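An Afternoon at the Mangubat Open House, Gurkville

My sister-in-law had been after me to go since January, and I'm so glad I finally gave in.

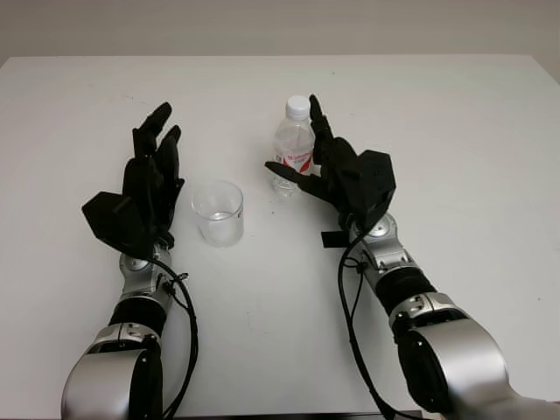
We got to Gurkville a little after one, having missed the turn at Nadano twice (the sign is behind a tree, so go slowly!), and there was already a line out the door for name stickers. I was visitor 388, which the girl at the desk told me was a record for them.

Mangubat is all about tables and cups, which sounds dull until you hear Aileen Lacson talk about them. She has been studying how people set things down and pick them up for years, and she had us all thinking about how far from the edge we leave our coffee at home. I leave mine much too close, I'm afraid. She likes a plain white top, and after 25 minutes with her I was ready to clear my own kitchen table for good.

Danilo Catacutan took the second half of the tour, through the Arnura wing, where they keep a shelf of donated mugs going back about 74 years. He let us hold a few, and I got terribly attached to a chipped green one with a thick handle.

Parking is free behind the building and the lemon bars in the lobby go fast. We drove home the long way, by the river, with the windows down.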